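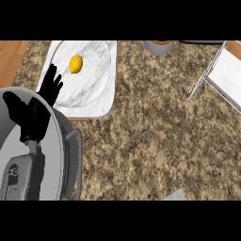

Tank Farm Walkdown, Grivton Terminal
Monthly checklist with comments, February round
Walked by Kornél Pap, Friday, start 7:30 a.m.

Good round this month! The spring shutdown crew left the place in fine shape and it shows, especially along the south dike. Comments go under each item.

1. Dike walls and floor
OK. No cracks wider than a hairline. The old seep by the stairs has been patched and the patch is holding a clean edge all the way around, lovely work.

2. Dike drain valves closed and locked
OK, with one note. Valve 3 was closed and locked but the tag had faded so badly I had to read it with a flashlight. New tag ordered.

3. Tank shell, roof and vents
OK on the diesel tanks. On the naphtha tank, the vent screen has a bird's nest started in one corner (twigs only, no eggs). Clear it under a permit before the end of the month.

4. Level gauges checked against hand dip
OK. All within 6 mm. Best match we've had since the Kusport gauges went in, and I'm very happy with them.

5. High-level alarms
Tested from the control room with Tavares on the radio. Every one sounded. The horn at the truck rack is still too quiet when a pump is running, so please look at moving it up the pole.

6. Pump seals and drip pans
NEEDS WORK. Transfer pump B has a weeping outboard seal. Pan wiped down at 8:15 and checked again on the way back, with a thin film in it by then. Spare seal is on the shelf at Flevura. Pump may stay in service if the pan is checked every shift.

7. Grounding cables at the truck rack
OK. Clamps bite well and the teeth are clean. I love the new reels, no more cables lying in the driveway.

8. Fire water and foam
Hydrants opened and flushed. Foam tote is full at 600 liters. Hose cabinet door by the gate sticks; it took two good pulls to get it open, and that needs to be fixed this week.

9. Extinguishers
18 on the list, 18 found, all sealed and in date.

10. Eyewash and safety shower
OK. Ran clear after a short flush. The heat tracing was on, which was great to find in this weather.

11. Walkways, ladders and handrails
OK except the third step on the manifold crossover, where the grip strip is peeling. Taped off, use the east crossover for now.

12. Spill kits
Short on pads at the rack. A kit should hold up to a full day's worth of small drips, so top it off from stores.

Open items carried to next round: 2, 3, 5, 6, 8, 11, 12
Signed: K. Pap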